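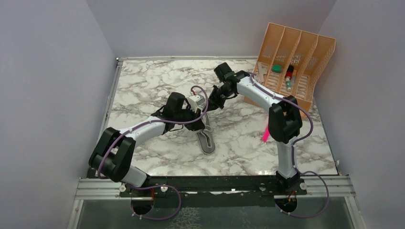
The owner of Kestar has been fixing shoes in Plilwood for most of her working life, and she would like people to bring them in sooner. "They wait until the heel is gone and the nail is coming through," she says. "Then they ask if it can be ready by five." She talks while she works and stops when she needs to look closely at something. Ask her about fitting out a shop and she has opinions on that too. A white marble pattern with gray and dark brown veins, like the tabletop shown here, is handsome in her view, but a dropped tack would vanish into the brown parts. Her own bench is plain pine, scarred all over, and she has never wanted another one.

The town has 3,270 people in it, which sounds like too few to support a repair shop. She thought so as well when she took over the lease. The first winter was bad. What changed it was the bus from Iken, which began stopping across the street and brought people who had been driving an hour to get a zipper put in a boot. In May she took in 259 pairs, her best month so far.

Most of the work is heels and soles. She charges a flat price for heels and quotes for the rest. "I tell people the number before I touch the shoe," she says. "If the repair costs more than the shoe did, I tell them that too, and some of them still want it done." Work boots come back every year from the same customers. Dress shoes come in ahead of weddings and funerals, usually in a hurry.

Sneakers used to be rare. She turned them away for years, mainly on account of the glue. Soles are bonded in a way that older cements don't hold for long, and she didn't like handing back work that would fail. She now uses a cement called Trình, which she buys by the case - it smells terrible, so she runs the fan and leaves the back door open, even in January.
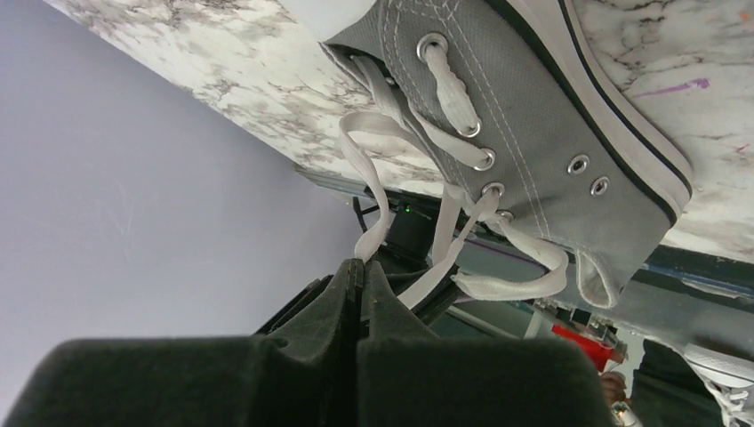
Gray canvas high-top with white flat laces.

With canvas, she says, the trouble is usually at the toe bend or the inside of the heel. She patches from the inside where she can. "Take the laces out and wash them separately. Don't put the shoes in the dryer. I have said that maybe 1,000 times." She sells laces from a rack by the register and will put them in for free if the customer can wait.

She has had two apprentices. One stayed four years and moved away. The other left after a summer and went into roofing, and still sends in his boots.
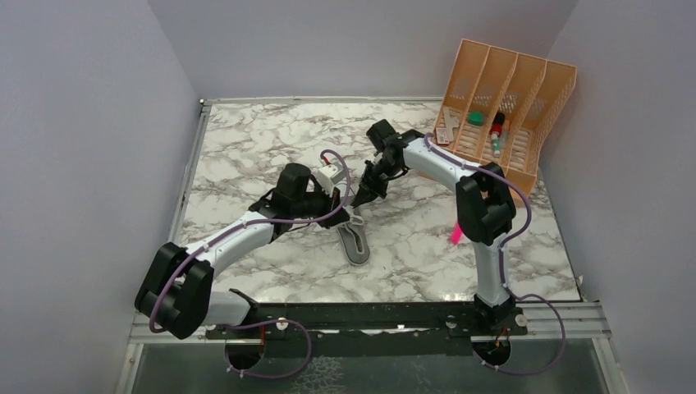

Asked what she would tell someone opening a shop now, she starts with rent and goes on to machines. Buy the finisher used, she says, and spend the savings on a good sewing machine. Then she gets to space. She would want a surface as clear as the tabletop in this picture, with most of its left side bare, and admits hers hasn't looked like that since she moved in. Finished pairs go on the shelf with a ticket, and anything unclaimed after six months goes to the church sale.

She is not planning to retire. The lease has three years left on it and she expects to sign again. "My hands are fine," she says. "My knees are the problem, and I sit down for most of this."

Kestar is open from eight in the morning and closes for lunch at noon.

Home News People Local Business Archive Contact

We use cookies to improve your visit to this site. By continuing to browse you agree to our use of cookies. Accept Settings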